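Home | Products | Support | Field Trials | Careers | Contact

Call for Participants: Flirkska Textile Kit, Second Field Trial

Hollby is looking for outside sites to run the second field trial of the Flirkska textile kit. Flirkska is an add-on for small robot arms. It consists of a two-finger gripper set, a wrist camera mount, a control box and the Samarakoon teleoperation and logging software. The kit is intended for handling soft goods: picking up a single piece of cloth, spreading it, folding it and setting it down on a stack.

The first trial was run at our own shop by people who had helped design the kit. The second trial needs operators who had no part in the design. Applications are open to companies, college labs, repair shops, small sewing and laundry businesses, and individuals with a suitable work area. Prior robot experience is required for one person per site, as set out under Requirements.

The trial begins in August and runs until each site has logged its full set of episodes. Most sites should plan for two half-days of operation per week.

Scope of the trial

The trial covers three task groups.

Group A is pickup. The operator drives the gripper to a piece of cloth in an arbitrary state, pinches a single layer and lifts it clear of the table. An episode is counted as successful if exactly one piece leaves the table and is held for the full timer.

Group B is spreading. Starting from a rumpled piece, the operator works the cloth toward a flat state using pinches, pushes and drags. No lift is required. Scoring is by covered area at the end of the episode, measured by an overhead camera that the site supplies.

Group C is folding. Starting from a flat piece, the operator makes one or two folds to a given line. Scoring is by edge offset.

Sites may apply for one group or for all three. Sites applying for Group C must also run Group A, as the pickup results are used to normalize the fold scores.

Cloth is supplied by Hollby in sealed packs. The packs contain solid-color fleece, cotton jersey, a plain woven cotton and a slick lining fabric. Sites may add up to four pieces of their own, subject to approval. Do not wash supplied pieces between sessions. Washing changes the surface friction and makes episodes from the same pack hard to compare.

Known problems from the first trial

Applicants should read this section before applying. The kit is a pre-production version and it has faults.

The fingers are molded as open lattices. They flex by design, and the flex makes light contact with the table tolerable. It also makes the pinch force harder to predict when the fingers close on a thick bunch. On fleece the operators tended to take up too much material, and a second layer came along in a large share of the Group A failures.

Pushing cloth with open fingers was the most useful move in Group B and also the least repeatable. A push toward the center raises a ridge between the tips, which is convenient for a pinch. The same push on lining fabric often slides the whole piece.

The wrist view is the operator's main source of information during a pinch. On a saturated, solid-color cloth the view can lose most of its contrast, and the operator has to work from the shading in the folds. Motion smear on a patterned table surface makes this worse at higher arm speeds. The speed limit in Samarakoon is now set lower by default. It can be raised, but episodes recorded above the default are flagged and may be rejected.
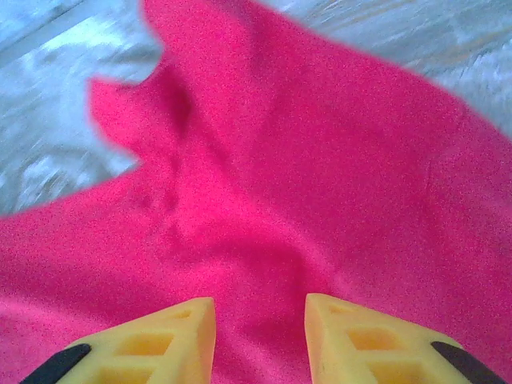

What the participant does

1. Mount the kit. The adapter plate fits common small-arm flanges. A list of tested arms is sent with the application form. Other arms are considered if the site can machine its own plate from our drawing.

2. Calibrate. The software steps the operator through finger zero, camera pose and table height. Calibration is repeated at the start of each session and after any finger change.

3. Record. Each site is asked to log 825 episodes across its assigned groups. An episode runs from the start tone to the end tone and includes the wrist video, joint positions, finger opening and operator inputs. Failed episodes are kept and count toward the total. Only episodes with a hardware fault or a missing video stream are excluded.

4. Report. A short form is filled in at the end of each session. It asks for finger wear, any stop events, cloth pack number and free comments. Photographs of worn fingers are welcome.

5. Attend the weekly call. It is held on Wednesday at 11 a.m. Eastern and lasts half an hour. One person per site is enough.

Requirements

- A six- or seven-axis arm with a rated payload of at least 2 kg, in working order, with a reachable emergency stop.
- A rigid table at a fixed height. Surface finish is open, but it must be stated on the form and must stay the same for the whole trial.
- Even, diffuse lighting. Direct sun on the table is not acceptable.
- A Linux computer with a wired network connection.
- One lead operator with at least a year of hands-on arm work. Additional operators need no prior experience and are trained on site by the lead.
- All operators must be 18 or older.
- Color vision is not tested. Operators should be able to work from a screen for an hour at a time with normal correction.

What the participant receives

Each accepted site receives the kit on loan, two spare finger pairs, the cloth packs and a license for Samarakoon for the length of the trial. A flat payment of $2,000 is made on delivery of the full episode set. Partial sets are paid in proportion once half the episodes have been accepted.

At the end of the trial the site may return the kit at our expense or buy it at the pre-production price. There is no obligation to buy. Sites keep a copy of all data they record and may publish their own results after the trial closes, including unfavorable ones. We ask for a draft two weeks ahead so that technical errors can be pointed out. We do not have approval rights over the text.

Recorded data is used by Hollby to develop the fingers and the grasp assist function. It is not sold. Audio is not recorded. Sites should keep people, paperwork and screens out of the camera views.

Support

Hardware support is handled by Waltier, which also makes the control box. Replacement parts ship the next working day. Software faults go to the Samarakoon tracker, and every accepted site gets a login. Please do not open the control box. Two units in the first trial were opened and both had to be replaced.

How to apply

Send the completed form through the Field Trials page. Include the arm model, a photograph of the proposed work area, the task groups you want and a short account of the lead operator's experience. A sample video of any manipulation task is helpful and not required.

Shortlisted sites are contacted for a call and a remote check of the arm. Sites that are not selected are kept on the list for the third trial unless they ask to be removed.

Comments

benchtop_mk: Does the 2 kg payload figure include the kit itself or is that on top? Our arm is right at the limit.

Hollby Field Trials: It includes the kit. The cloth adds very little. If your arm is rated at exactly 2 kg, please apply and note the reach you plan to work at.

seamripper: We do alterations and have an arm from a closed-down lab. Nobody here has a year on it, more like seven months. Worth sending the form?

Hollby Field Trials: Yes. Describe the seven months in detail. The requirement can be met by a part-time outside lead.

tallgrass44: Had a unit in the first trial shop for a day as a visitor. The jersey was harder than the fleece for me, edges curl up and you pinch the curl. Is there a thinner finger tip coming?

rvd: Is the adapter plate drawing available before applying? I would rather find out now if it fits.

Hollby Field Trials: The drawing is now attached to the form.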